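Forage first, ration second: an interview with Ivan Ivanyshyn

14 shares | 3 comments

Ivan Ivanyshyn has been testing hay for horse owners at Binine for long enough to have firm views on how samples are taken. Most of the errors he sees arise before the bag reaches the laboratory. "People pull a handful from the outside of one bale and post it," he says. "The result is a correct analysis of a handful. It tells you very little about the stack."

His preference is for a coring probe, driven into the end of the bale and repeated across the batch. The cores are mixed in a clean bucket, reduced to a sub-sample and sealed with the air pressed out. Fields cut separately should be sampled separately, even where the hay is stored in the same barn.

He is equally strict about dry matter. Two hays can show the same sugar figure as fed and differ once water is removed, and haylage complicates the comparison further. "Always ask which basis the number is on. If the sheet gives both columns, use dry matter to compare and as fed to weigh out."
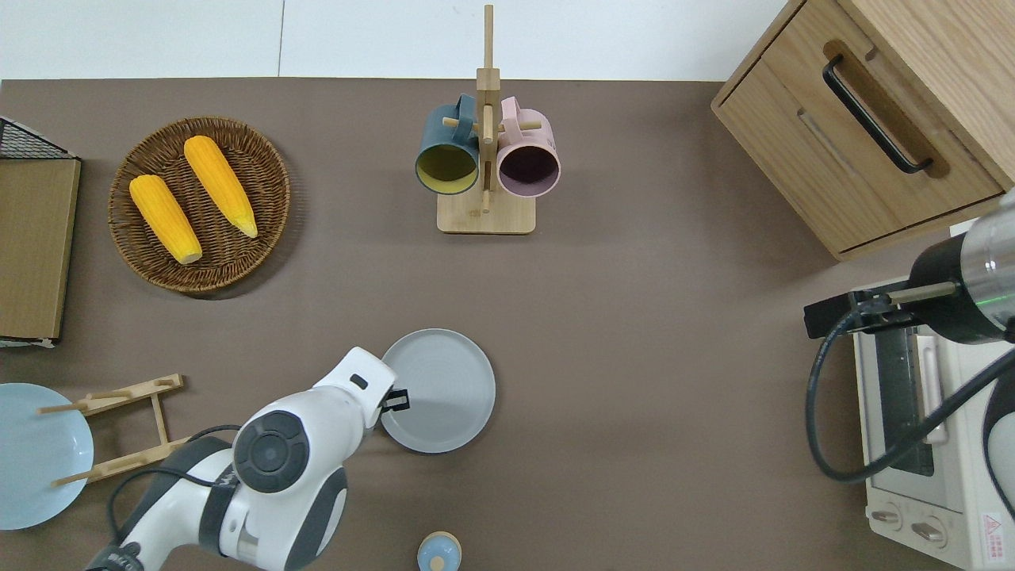 Minerals and the 242 samples

The conversation turned to last winter's survey, in which 242 samples from the Lollwood area were put through the same mineral panel. Iron was high in a large share of them. Copper and zinc were low in most. Ivanyshyn is cautious about the iron result, as soil on the sample can raise it sharply.

"A wet harvest with the mower set low will bring soil in. I would want a repeat before I called it a property of the grass."

The copper and zinc results he considers more dependable. He does not advise owners to buy a supplement on the strength of the regional average. One yard in the survey, Sikder, had two adjoining fields with copper values far enough apart to need different balancing.

Taras Kovalchuk, who manages the feeding at Sikder, joined us for this part of the interview. He had been giving every horse the same balancer. "It was simple, and the bag said it covered everything," Kovalchuk says. "When we had the sheets side by side it was clear that one group was getting more than it needed and the other was still short."

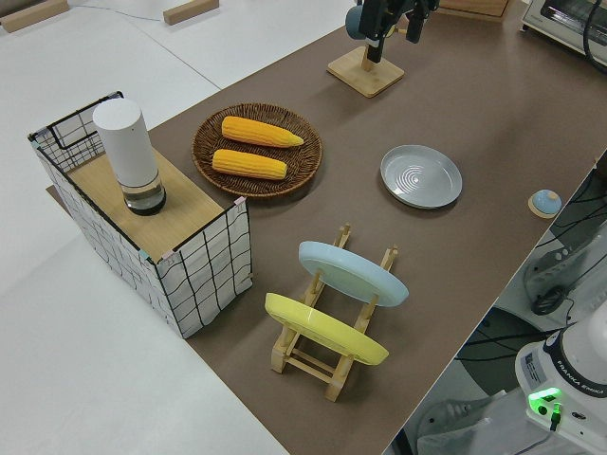 Kovalchuk now keeps a separate ration card for each group and revises it when a new batch of hay is opened. The cards are worked out on weight of forage, so a spring balance hangs by the hay store. He weighs each net for the first 4 days of a new batch and spot-checks after that – a filled net, he says, can be well out by eye.

Cost and timing

The basic panel is enough for most owners, in Ivanyshyn's opinion. Sugar and starch should be added for any horse with a history of laminitis or raised insulin. He would leave out vitamins, which fall during storage and are better assumed to be low.

Over 2,000 results are now held in the Cludard database that Binine uses for comparison. Ivanyshyn expects to publish the ranges by cutting date, although the February entries still have to be checked for duplicates.

Asked about soaking, he recommends that owners test the hay both before and after if they rely on it. Losses vary with water temperature, time and the hay itself. "I have seen a good reduction in sugar and I have seen almost none. Send both samples in the same parcel and label them properly."

3 comments | Share this article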